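Draltby Übergangsjacke für Kinder, dunkelblau
Artikelnummer Wf202695, Größe 90

Dunkelblau geht immer, vor allem dann, wenn das Kind lieber die mit den Dinosauriern gehabt hätte. Weiße Streifen sorgen für einen Hauch Sportlichkeit, den das Anziehen am Morgen ohnehin verlangt.
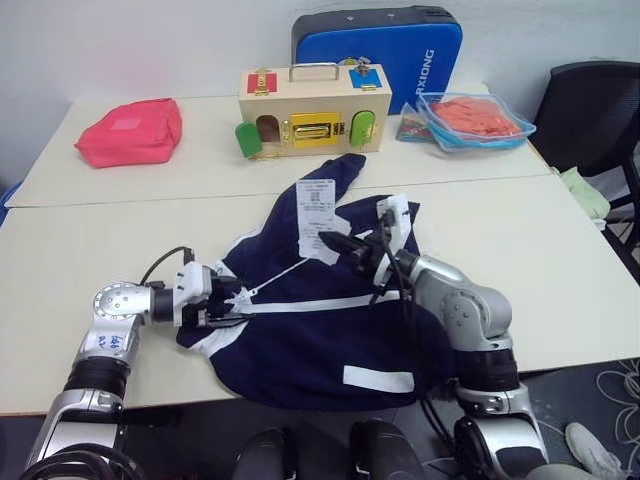

Geliefert wird mit Etikett und Schnur. Bitte beides vor dem ersten Tragen abschneiden, und zwar mit der Schere. Die Methode »kräftig ziehen« hat uns im Oktober 12 Rücksendungen beschert.

Material: 61 % Baumwolle, 39 % Polyesterfaser
Farbe: Dunkelblau
Herkunft: Huzhou, China
Norm laut Etikett: GB/T 22849-2014
Sicherheitskategorie: GB 31701-2015, Klasse A
Pflege: siehe eingenähtes Waschetikett
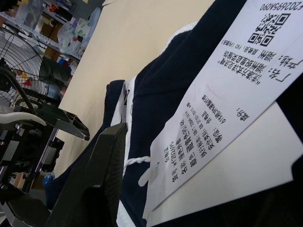
Größe 90 entspricht einer Körpergröße von 90 cm. Wer zwischen zwei Größen schwankt, nimmt die größere und krempelt bis zum Frühjahr.

Preis: 26 Euro
Versand: 4 Euro, ab 100 Euro Bestellwert kostenlos
Lieferzeit: drei bis fünf Werktage

Rückgabe innerhalb von 30 Tagen, ungetragen und mit Etikett. Sandkastenspuren gelten als getragen. Fragen zur Größe beantwortet Delphine Ridgeway, dienstags ab 10 Uhr auch am Telefon.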